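4.2 What people keep on the table

We had expected the table to be a fairly dull part of the study, and we are happy to say we were wrong. Of the 342 households that took part in the Duroro survey, 79 told us that they kept at least one piece of make-believe food out where visitors could see it, and many of them wrote us long, fond notes about it (far longer than the form had room for!). Fruit came up again and again. People in Effiong leaned toward smooth things, apples and pears mostly, while those in Bitell seemed to like a surface they could run a thumb over, and the pineapple was their clear favorite.

We think texture matters more here than color does. A bumpy skin gives the hand something to do while the talk goes on, and several families described an object being passed around the table after supper without anyone really looking at it. Orange and yellow pieces were also said to cheer up a room in February, though we would not want to lean too hard on that, as all of our visits in Bitell were made in that one month. Figure 8 shows the kind of surface we mean, with small faceted bumps on top, paler where they stand up and deeper orange down in the creases, and rougher sides streaked with red.

Figure 8. Orange, pineapple-like object with a bumpy top. 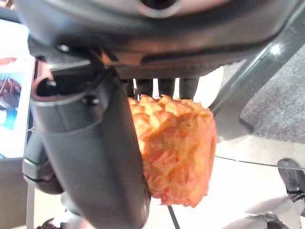

Amov, reading a draft of this section, remarked that the smooth fruit had been sold short, and that a good wax pear gets handled every bit as much once there are children in the house.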